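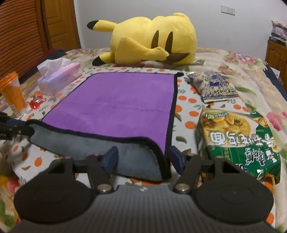 Two-handed towel work on a bed, with the hand-held grippers the new practice sheet was written for.

Grasov puts out good-practice rules for home recording sessions

7 Sep 2023

If you've been recording chores with hand-held grippers for any length of time, you know everybody has their own way of doing it. I've seen people tidy the whole bedroom first, and I've seen people shove one pillow over and get going. Well, now there's a written version! Grasov put its practice sheet for home sessions online this morning, and I read it over breakfast (all 30 pages, and yes, my coffee went cold).

It covers what they call soft-goods tasks, so towels, pillowcases, T-shirts and the like, done in real homes with one or two grippers. The rules apply to anybody who wants to hand recordings in to Clornum, the shared collection that a bunch of small robot groups train from. You can still record however you like for your own use. But if you want your stuff in Clornum, this is the list you'll be checked against.

The part I like best is the rule on clutter. Leave it alone. The sheet says the room should stay the way the household keeps it, as long as nothing sits on the cloth you're working with and nothing can tip over and spill on it. So a plush toy at the head of the bed is fine, a tissue box is fine, bags of snacks are fine. A cup with a drink in it has to be moved to the floor or another room. I can hear some people groaning already, but a robot that has only ever met a bare bed isn't going to do well at my place.

There are a few things you do have to put away: mail, pill bottles, family photos, anything with a name or address on it. That one's a hard rule, and a recording that breaks it gets pulled. No warning first.

Then there's the starting state, and here they get picky. A towel can start flat or with a corner already turned over, but you have to write down which. Two-sided cloths get their own line on the form. Purple on top and gray underneath, say, is the sort of pair they want, and you note which color is facing up when you begin. I thought this was fussy until I remembered how many of my own old recordings I can't sort because I never wrote it down.

For two-gripper work, the sheet asks that each gripper take its own part of the cloth, and that you don't cross arms over the middle. If the two tools bump, you stop, put the cloth back and start that one over. Fingers stay out of it too. If you reach in and fix a crease by hand, the try doesn't count.

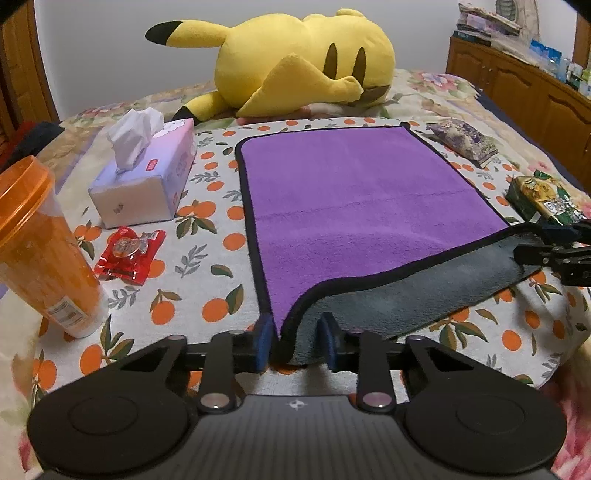 What it means if you already have recordings

Good news here, mostly. Older material isn't thrown out. Clornum has a first batch of 1099 recordings that went in before there were any rules, and the sheet says 206 of those will be sent back to the people who made them, nearly all for missing starting notes. You get to add the notes and hand them in again. The ones with private stuff showing are a different matter and won't be coming back in at all.

Rostano, which rents out grippers to home recorders, told me by email that it will tuck a one-page short version in with every rental. Fraser is going a bit further and wants its people to go through a practice session before they record in anybody's house. I asked both if they'd change what they pay per session, given the extra paperwork. Rostano said no. Fraser hasn't written back yet, so I'll add a line when they do.

My own gripe is with the breaks. You're supposed to rest after every 4 tries, which sounds nice, but the form makes you log each rest, and I'd bet a lot of people will just fill that column in at the end of the day. I'd have left it as advice. The consent section is much better, in plain words, and it says anybody living in the home can ask for a session to be removed later, including people who weren't there that day. I'm really glad that made it in!

The sheet is free to read and you don't need an account. Comments are open through the end of September, using the form on the last page, and Grasov says it'll answer every one of them in public. I'm sending mine tonight, and it's going to be mostly about that rest column.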